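Filed under: Robots, Work notes

The Karnitz demos are done, or done enough. I closed the last session on Thursday a little after six and have been meaning to write down how it went before I forget the annoying parts.

Karnitz is our name for the simulated kitchen. It runs inside Clondura, the teleoperation setup I've been using since spring. You put on a headset, pick up two controllers, and the two arms in the simulator follow your hands. Every run gets saved as a demonstration, and the demonstrations are what the policy trains on later. My job for the past few weeks was to sit in a chair and do one kitchen task over and over until there were enough good runs to work with.

The task is simple to say. Take the cup, put it in the basket, then move the cutting board clear of the counter's front edge. A person does it in five seconds without looking. By remote control it took me 58 seconds on a normal run, and the first day was a lot worse than that.

I recorded 142 runs. I kept fewer. A run gets thrown out if something falls over, if an arm bumps its own base, or if I stop and think for too long in the middle. That last one took me a while to accept. If I hover over the cup for ten seconds deciding which side to come in from, the policy learns to hover. It has no way of knowing I was just being slow.

So I started planning the whole run before touching the start button. I look over the counter, decide which hand does what, say it out loud, and then go. Saying it out loud feels silly in a shared office, but my throwaway rate dropped the same afternoon.

The layout changes between runs. Clondura shifts the objects and turns them a bit, and sometimes the board ends up in an awkward spot low on the counter with its handle toward the right arm. I like those layouts. They force a different reach, and a policy that has only seen the easy ones will fall apart the first time something is turned. 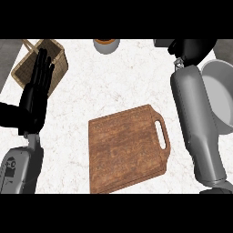
What I'd do differently

First, I would start with both hands in the same pose every time. For the early runs I let the arms rest wherever they were when the last run ended, and you can see it in the data. The first second or two of those recordings is just me getting un-crossed. I went back and trimmed 25 of them by hand, which took most of a morning.

Second, I would take more breaks. My limit is about a half hour. After that I get sloppy with my wrists, and the wrists matter more than anything else here. The arms will follow a bad wrist angle without complaint and then you find yourself with a hand that can't close around the cup because it came in too flat.

Third, depth. I still misjudge it. The cup is small and it often sits at the back, and a plain marble counter doesn't give you much to compare against. I learned to bring the hand down onto the counter a little short of the cup and then slide forward. It adds time, but I stopped knocking the thing over.

I also tried Faslow for one evening, where you drag the arm through waypoints with a mouse and the software fills in the motion between them. It's fine for moving a board. For anything with fingers I found it miserable — you end up setting every joint separately, and the result looks like a crane. The demos made by hand have small corrections all through them, and I think those are worth having. I haven't tested that properly, so take it as an opinion.

The older Kleinschmidt recordings are still on the drive too. Those were made with a different pair of hands and a different counter, and I don't know yet whether mixing them in will help. My plan is to train 2 policies, one with only the Karnitz runs and one with everything, and run both on layouts neither has seen.

Training starts next week if the machine is free. In the meantime I have to rename all the files, because I changed my naming scheme halfway through and now half of them sort in the wrong order.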